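# Review: Clollberg hand-held gripper, as used in the Dundusum packing programme

Prepared by Felista Mussa, Workplace Standards, 20 October 2026
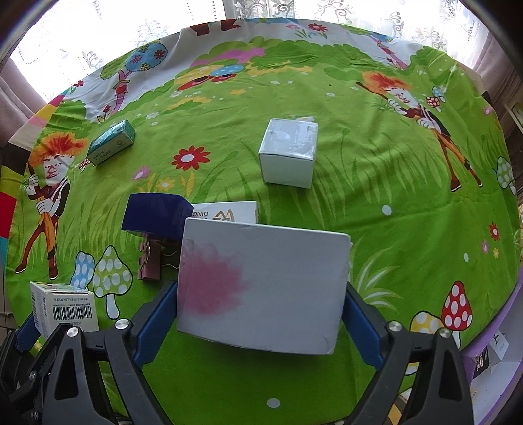

The Clollberg gripper was issued to packing staff at Dundusum in June, as the first stage of a plan to pass part of the carton handling to automatic arms. Staff work with the tool in hand, and recordings of their movements are used to prepare the arms for the same task. Each jaw carries a blue pad, and a large white cardboard box is held by pressing it from both sides. Small cartons, flat boxes and items in shiny clear wrap all form part of the exercise, and the tool must cope with each of them.

## Performance

Over the review period, 1548 lifts were logged by the day team. Of these, 193 were repeated after a slip or a poor grip. Plain cardboard gave little trouble. Wrapped goods were harder, and Riaan Lekota, who leads the team, has asked Clollberg for a softer pad. Very thin boxes must be tipped up with the free hand before the jaws can close on them.

The pivots remained firm throughout and no screws required tightening. The handle is less satisfactory. It suits a large hand, and Kerubo Mohamedi reported an aching thumb after a full morning.

## Effect on staff

The tool slows an experienced packer. Management accepted this and lowered the hourly target for the period, a decision the reviewers support. It should remain in force for as long as recording continues.

Staff were less content with the information they received. Several understood that the arms would replace the packing bench altogether. The present plan moves two posts to checking and returns, with pay unchanged, but this was put in writing only after Oduor Nzioka raised it on behalf of the team. Any further site should receive such a statement before the first tool is handed out.

## Cost and recommendation

The supplier, Jadix, charges 815 per pair, including spare pads. Repairs are charged separately.

The gripper is recommended for continued use at Dundusum in sessions of no more than one hour. Purchase for other sites should wait until a smaller handle is available. Questions on the findings may be sent to Dennis Barasa at the Standards office.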